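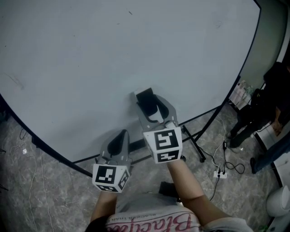
Nazar Hladun specifies furniture for the Nivutcombe workrooms, and most of his day goes to tabletops. "Round tops wear from the rim in," he said over coffee at the Plostadau office. "People lean on the edge and drag things toward themselves."

He prefers white. Scuffs show early, and a cleaner can see what was missed. The drawback is complaints. Last year Amside logged 47 of them, and 4 led to a replacement top. "The rest were marks you could live with."

Bases concern him more. He wants casters that lock and crossing legs that leave room for feet. Each Koval base gets a tag number; the one he had open for repair was 2772, with a stripped caster stem.

Asked about power, he was brief. "Cables on the floor are a furniture problem. If the table rolls, it rolls over them." His next order includes clips for the legs. Delivery is set for December.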